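Search posts
Home Explore Notifications Lists Profile

Carla Awad
Short thread on plastic film thickness, because the spec sheets we get keep mixing units and people order the wrong bag.

1/ Film thickness in the US is given in mils. One mil is a thousandth of an inch, or 25.4 microns. It has nothing to do with millimeters. A "2 mil" bag ordered as "2 mm" gets you a quote for something close to a cutting board.

2/ Gauge is the other one. 100 gauge = 1 mil. Trash liners and stretch film are often sold by gauge, and thin liners (HDPE mostly) by micron. All three units can show up in the same catalog. Convert everything to microns before comparing.

3/ Thickness alone does not tell you strength. HDPE at 12 microns can carry a load that would need a much thicker LDPE film. HDPE is stiff and crinkly and tears fast once nicked. LDPE stretches first. LLDPE stretches more and resists puncture better than either.

4/ Color matters less than people think. Pigment comes in through a masterbatch, usually a few percent by weight. At high loading it can weaken the seal a little. If your seals started failing after a color change, check the sealing temperature before you blame the resin.

5/ Shadi Fakhoury asked how to measure film without a lab. Fold it so you have several layers, press the air out, measure the stack with a micrometer, divide by the number of layers. Calipers are too coarse for a single layer.

6/ Or weigh it. Cut a known area and use thickness = mass / (area x density). For LDPE use 0.92 g/cm3. A piece with an area of 600 cm2 at 25 microns should come out near 1.4 g, so use a scale that reads to 0.01 g.

7/ Remember a flat bag is two layers. Half of the "this bag is double the spec" emails I get are someone measuring both walls at once.

8/ Bottom seals: star seal for wet or uneven loads, flat seal for boxes and anything with square corners. Gusset seals leak at the point where four layers become two. Fill a sample with water and hang it overnight.

9/ The Orkari catalog lists its case count on one page and its roll count on the next. Order code 2576 is 21 rolls, not 21 bags. Noura Obeidat found this out with a pallet jack.

10/ Last point, on storage. Keep cartons out of direct sun. Film without a UV additive gets brittle, and the folds go first. Rotate stock by the date on the carton, oldest out first.
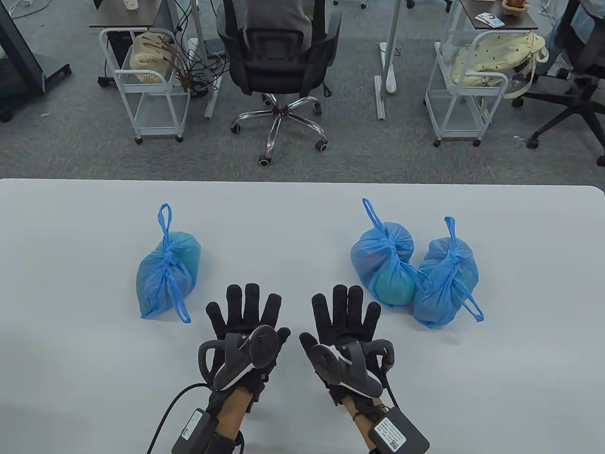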